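Call for participants: help us write good practice for teaching two-armed robots

Do you run robot arms on small, fiddly jobs? Plugs, cords, connectors, anything with prongs? Then we would love to have you in the Herlow working group this fall.

We are putting together a plain guide to good practice for people who teach and test robots on electrical parts. Plenty of rules cover big machines behind fences. Much less has been written for two light arms sharing one tabletop, and the people who do this work every day have worked out a lot on their own. We want to collect that know-how, argue about it (nicely!) and get it down on paper.

The first draft, which we call Strobel, covers:

- how close two grippers may come before one has to wait
- making sure a power strip is disconnected before an arm touches it
- routing and tying the arm cables so they stay clear of the joints
- when a worn work surface should be swapped out
- what to write down when a grip fails or a part gets dropped

Who can join

Operators, technicians, students, safety people, teachers. You need at least 800 hours at the controls OR a year of looking after a cell like this. No degree needed. If you are the person who gets called over when something jams, we really want you.

What you would do

Read the draft and mark it up. Try the checks on your own setup and send us your log sheets, the ugly ones too. Join a video call every other week at 4 p.m. Eastern, with one in-person session at our Hinen workshop in October. Plan on 71 hours in all, spread over the season.

What you get

$3,000 for the full term, travel to Hinen paid, and your name in the guide if you want it there. You also get to see how other groups handle the same headaches — for me that was the best part of the last round.

How to apply

Send a page about your setup and one rule you would change to Nesrin Dursun at the Stidach office, Room 729. Please don't polish it. Questions about the draft go to Yiğit Kocabaş.

Plug and power strip work, the kind the draft deals with:

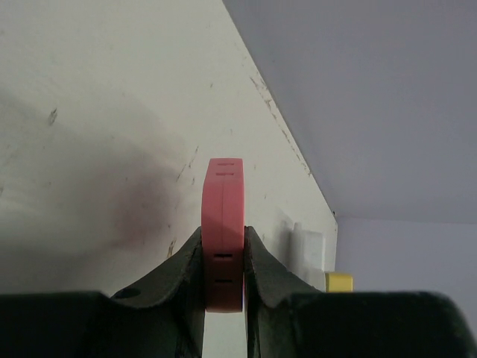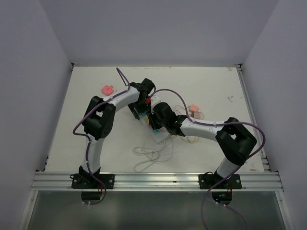

Page last changed: October

3 comments

marlo_t: Is the hours rule strict? I'm at 650 but I wrote our lab's whole startup checklist.

Nesrin Dursun: Apply anyway and send the checklist along!

benchrat: Please put something in about cable ties. We go through so many of them.

Shared 38 times

Contact | © Stidach | Back to top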